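Subject: Re: [manip-data] Two-operator bedroom recordings, does the second view help?
From: Tariq Soomro
To: manip-data list

On the question from earlier in the thread:

> We are planning a round of cloth tasks in homes and can't decide
> whether to send one operator or two into each room. Two costs
> twice the hours. Has anyone compared policies trained on one
> hand-held gripper against two gripper streams of the same task?
> We are mostly after folding and moving clothes off beds. Also
> curious whether bedding with strong prints hurts the localization
> or helps it.

We have numbers on both, so I'll give them here and put the longer version in the Vondari report when that is finished.

The set is 1,844 demonstrations of cloth handling, all in lived-in bedrooms, none in the lab. Tasks are picking up a single garment from a bed, moving a folded pile, and spreading a flat cloth. Every demonstration was kept with both wrist streams. To get the one-operator condition we dropped the second stream at training time, so the demonstrations are the same in both cases. Only the input changes.

For single garments the second view did very little. The two policies were within noise of each other on the held-out rooms. For piles it did matter. With one view the policy tended to close on the top layer only and leave the rest behind. With both it went lower and got under the stack more often. We ran 167 pile trials per condition and completed moves went from 94 to 121. I would not read much into the exact gap, but the direction held in every room we tested.

The prints question is easier. Bedding with large, high-contrast patterns helped the pose tracking, and plain walls next to bright windows hurt it. Nearly all our lost tracks were from moments when the camera was pointed mostly at a window or a pale wall. Repeated prints worried us at first, because the same motif shows up many times on one quilt and could in principle be matched to the wrong copy. We looked for jumps of about one pattern repeat in the recovered trajectories and found two in the whole set. Both were at the very start of a recording, before the map had much in it. 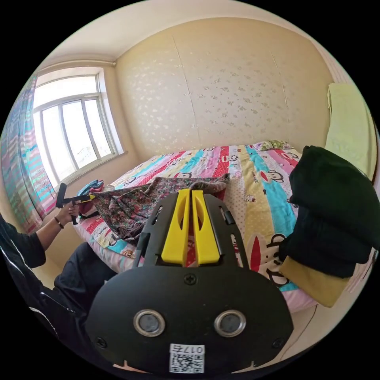 SELLHAM, November. Small rooms are where the two-operator setup gets awkward, and this one has a bed, a deep window and not much floor. The patterned cloth on the quilt is a fair case for the single garment task. It is crumpled, it has a dense print of its own, and it lies on top of another busy print. The segmentation model we started with merged the two about half the time. Training on crops with mixed prints fixed most of that, and we now do it for every room.

The dark pile on the right is the harder case. Black on very dark green gives the wrist view almost no edges between layers, so the policy has to go by the outline of the whole stack. Most of our one-view failures were on piles like that. Light piles were fine with either setup.

A few practical notes if you do go with two people:

Agree on who moves first. Our early sessions at Orellana had both operators reaching at once, and the timing between the streams is not something the policy could learn from.

Sync on a hand clap at the start and again at the end. Clock drift was small but long recordings needed the second one.

Lock the exposure after you walk in, with the gripper pointed at the bed. Auto exposure near a bright window darkens the cloth just when you need it.

If I were paying for the hours I would send one operator for single garments and two for piles, and put the savings into more rooms. Number of rooms mattered more than anything else we varied. The jump from the Harna rooms alone to the full set was larger than the jump from one view to two.

I can share the list of held-out rooms and the trial sheets. The raw video has to stay with us under the terms we agreed with the households.

Tariq

manip-data mailing list | Contact the list owner | Archive content copyright its authors | Back to top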